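Home | Tenancy | Room Care | Laundry | Repairs | Contact

Wellstead Housing Services
Room Care Notes: Beds Against Walls, Wall Marks and Linen
Reviewed 2 July 2024

These notes are issued to residents of Wellstead's furnished rooms at Comonwood and Hultach. They apply to any bedroom in which the bed stands hard against a painted wall, the usual arrangement in the smaller rooms. Residents who rent elsewhere are welcome to use them, subject to the conditions of their own lease.

Position of the bed

A bed may be placed with one long side to the wall. Where the floor area permits, residents are asked to leave a gap wide enough for a flat hand. The gap allows air to move behind the mattress and makes it possible to tuck a sheet without scraping knuckles or paint. On an external wall the gap is required from the start of June until the end of winter, when condensation is most likely to form on cold plaster.

Beds on castors should have the wheels locked or set in cups. A bed that creeps a little each night will wear a line in the paint at mattress height, and this line cannot be washed off. Felt pads are available from the office at either building. They are to be fixed to the bed frame and never to the wall.

Pull the bed forward once a month and vacuum behind it. The crevice tool is the correct attachment. Dust along the skirting board should be taken up dry before any damp cloth is used, as wet dust leaves a grey tidemark on matte paint.

Fitting the sheet on the wall side

Most complaints about bunching concern the wall side, where the sheet is hardest to reach. The following order gives a flat result in most rooms:

Bring the bed forward by a forearm's length. Fit the two wall-side corners first, beginning at the head. Smooth the sheet toward the room with the palm, fit the remaining two corners, and return the bed to its place slowly. If the bed cannot be moved, kneel at the centre of the mattress and work the wall-side edge down with a wooden spoon or a plastic spatula. A ruler will serve, although metal rulers mark paint and should be kept away from the wall.

A fitted sheet that rides up repeatedly is generally too shallow for the mattress. Measure the depth of the mattress, including any topper, before buying a replacement. Flat sheets may be used in place of fitted ones and are easier to dry indoors.

Measuring and marking a wall

Residents often wish to plan a shelf, a picture or a headboard before submitting a request for fixings. Planning is encouraged. Marking directly on the paint is discouraged, and ink in particular should be avoided. Red ink is among the most troublesome, as many red dyes travel through new paint and reappear as a pink stain some weeks after the wall has been finished.

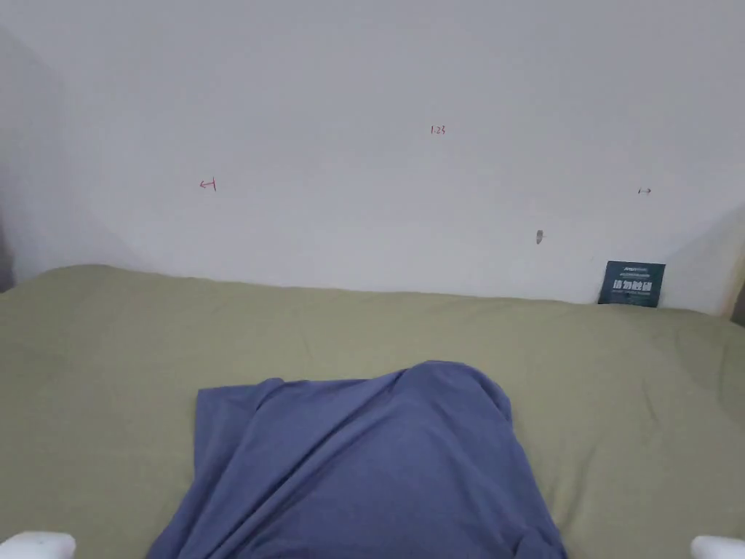
Figures and arrows written on a white wall above a bed, with a grey smudge below.

Low-tack painter's tape is the preferred method. Place a strip at the intended height, write the measurement on the tape and remove it within 20 days. Tape left longer may harden, particularly in rooms with afternoon sun, and can lift the paint when it is drawn off. Peel it slowly and fold it back on itself.

Where tape is not to hand, a soft pencil may be used with very light pressure. Note the measurement on paper and put only a small cross on the wall. Pencil crosses should be removed with a clean white eraser once the work is complete. Coloured erasers are not suitable.

Measurements should be written with their unit. A number without one is easily misread by a second person, and our maintenance staff have more than once been asked to hang a shelf at a height that made sense only to the person who wrote it down. State also whether the height was taken from the floor or from the top of the mattress.

Removing marks from matte paint

Matte paint is the least forgiving finish in common household use. Rubbing polishes it, and a polished patch may be more noticeable than the mark it replaced. Test every method low down or behind furniture first and allow the test patch to dry fully before judging it.

Scuffs and grey smudges. Before wetting anything, pass a fingertip lightly over the mark to establish whether it is dirt or damage. A small hole can look very much like a spot of dirt from the other side of a room. If the surface is smooth, dab with a soft white cloth wrung out in lukewarm water and one drop of dish soap. Dab again with plain water, then blot dry.

Pencil. White eraser, followed by a dry cloth.

Ballpoint and felt pen. Residents should not attempt these with bleach, nail polish remover or an abrasive sponge. A cotton bud barely dampened with rubbing alcohol may lighten a thin line — work from the ends toward the middle and change the bud often. Open a window while doing so and keep the bottle away from heaters. If the line remains visible, report it to the office. It will need a stain-blocking primer under the new paint, and this is work for the maintenance team.

Small holes. Do not fill holes with toothpaste, soap or chewing gum. All three shrink, and the first two interfere with paint. A tube of fine surface filler and a narrow plastic knife may be borrowed. Fill slightly proud, leave overnight, and sand flush with the finest paper in the kit.

Covers and sheets should be protected during any of the above. Turn the bedding down from the wall and lay an old towel over the mattress, tucking its edge into the gap so that drips and filler dust do not run down behind the bed. Coloured linen is especially at risk from alcohol and bleach — a splash on a dark green or navy sheet may leave a pale spot that no wash will correct.

Small items beside the bed

Cards, booklets and signs that stand against the wall at the edge of a mattress tend to work their way down into the gap. Residents who keep such things within reach may prefer a shallow pocket hung from the bed frame or a tray on a bedside stool. Printed card should not be left pressed against a cold external wall, where it can draw moisture and transfer its colour to the paint. Check the gap before stripping the bed. Items that go through the wash inside a sheet are seldom recoverable, and card pulp is slow to clear from the filter of a front loader.

Washing coloured sheets

Wash new coloured sheets alone for the first two cycles. Thereafter use cool water and turn the linen inside out where it has a seam. The machines at Comonwood accept a maximum of 9 kg of dry laundry, and those at Hultach accept 13 kg. A machine packed to its limit rinses poorly, and soap residue is a frequent cause of stiffness and pale streaking on darker fabrics. Dry in shade when using the outdoor lines.

Requests for fixings

No screw, nail or adhesive hook may be applied without written approval. The request form is available at both offices. Attach a sketch showing the height and the distance from the nearest corner. Approved work is carried out by our contractor, Żak, on the regular maintenance round.

Comments (4)

hultach_3rdfloor
The spatula method works a treat. I had been climbing behind the mattress every fortnight for two years.

Marigold
Can confirm about red ink. Ours came through three coats before we gave in and bought the primer.

quietcorner
Does the tape rule apply to the hallway walls as well? Those are a shinier paint.

Wellstead Room Care
The same period applies to hallways. Semi-gloss paint is more tolerant, but the adhesive will still harden if it is left on.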